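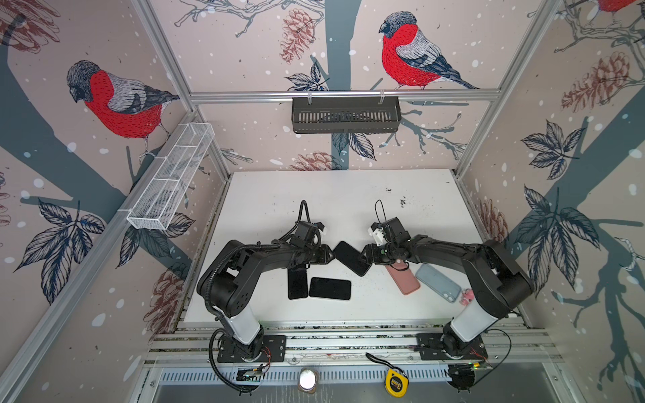
My aunt kept the Kindance tied up at the town float in Josent for the better part of my childhood, and every June, on the first Thursday after school let out, she took me out past Namon Ledge for mackerel. We left in the dark. I would come down the back stairs with my boots in my hand and find her in the kitchen with her coffee already half gone, and I'd sit across from her and look at the wallpaper while I waited for my oatmeal to cool. It was a winter paper, pale pink going to beige, with dark blue branches and white dots of snow, reddish-brown pinecones and fat bullfinches with bright red breasts and black caps. She had hung it herself the year she moved in, and she left it up summer and winter, and I don't believe I have ever in my life eaten oatmeal without thinking about those birds.

"Eat up," she would say. "The fish won't hold breakfast for you."

The year I want to tell about, I was eleven, and my uncle had been gone since February. I don't mean that he'd died. He had taken a job on a dredge down the coast, and the job had gone on longer than he'd said it would, and the phone calls had gotten shorter, and there was a way the grownups had of talking about the dredge that made me leave the room. My mother said I might want to skip the trip that year. I said I would not, and I suppose I said it loudly, for she put me on the bus with a bag of clean socks and a coffee cake and no further argument.

The Kindance was thirty feet long and older than my aunt, with a wheelhouse so small that two people could stand in it only if they liked each other. She had a Boiko diesel that had come out of some other boat, and my aunt talked to it the way you'd talk to a horse you had bought without asking enough questions. That morning it took her four tries and some language. When it caught, the whole float shook, and a gull that had been sleeping on the gas pump got up and walked to the far end in disgust.

We went out slowly past the moorings. I remember the smell of the bait freezer, and the lights on the cannery wharf, and the cold, which is always worse in June than you've dressed for. My aunt let me steer once we were clear of the last can. She stood behind me with her chin just about on the top of my head and didn't touch the wheel, though I could feel her wanting to.

"Little to the left," she said. "There's a pot buoy there. One fifty-eight. That's your uncle's."

I hadn't thought about his traps still being out. I'd thought, I guess, that they had gone off with him somehow. But there it was in the first gray light, yellow with a white stripe, leaning over in the tide with the number 158 burned into the side and a beard of weed as long as my arm.

"Should we haul it?" I asked.

She took a while to answer. She got her thermos out and unscrewed the cup and poured, and drank some, and looked back at the harbor, and I kept us going in a wide sort of circle because nobody had told me to do anything else.

"I've got his license on the boat, and it's got both our names on it," she said at last. "So I don't see who'd stop us."

I won't pretend it went gracefully. The hauler on the Kindance hadn't been used all spring, and the first thing it did was spit the rope back at us. The second thing it did was nothing at all. In the end we pulled that trap by hand, the two of us, with our feet braced against the rail and the line coming up slick as an eel and every bit as friendly. I have done harder work since, but I can't think when. When the trap finally bumped against the side she reached down and got it by the bridle and over it came, streaming, and landed on my foot.

There were crabs in it, and a great many sea urchins, and one sculpin who looked as if he'd been waiting to speak to the manager. Down in the far corner of the parlor, with his tail tucked under him, there was a lobster. She measured him, and he was long enough. She measured him again, and then she sat down on the engine box with the gauge in one hand and that lobster in the other and laughed until she had to wipe her face on her sleeve, and then for a while she wasn't laughing, and I looked at the sculpin.

"Well," she said, when she was ready. "What do you think? Supper?"

I said I thought there wasn't enough of him for two.

"No," she said. "There isn't, is there." And she leaned over and let him go, quite gently, and we both watched the spot where he went in.

She cleaned out the trap, cut the weed off the buoy with her good knife, baited up with a piece of old herring, and let me push the whole business back over the rail. Then we went on out to Namon Ledge, late, with the sun well up, and found the mackerel had been there and mostly left. We caught eight between us. Six of them were mine, and I brought this up several times on the way home.

We fried them that noon with cornmeal and ate them at the kitchen table with the window open. She had my mother's coffee cake for dessert, two slices, and then she sat looking past me at the wall for so long that I turned around to see what was there. It was just the paper.

"I always meant to change that," she said. "He never liked it, you know. He said it made him feel the cold."

"I like it," I said.

"So do I," said my aunt. She got up and ran the water for the dishes, and threw me a towel. "We'll haul the rest of them tomorrow, if you're not too sore. You'd better go find me some gloves that fit you."

I was too sore to lift the towel, but I went and looked for the gloves.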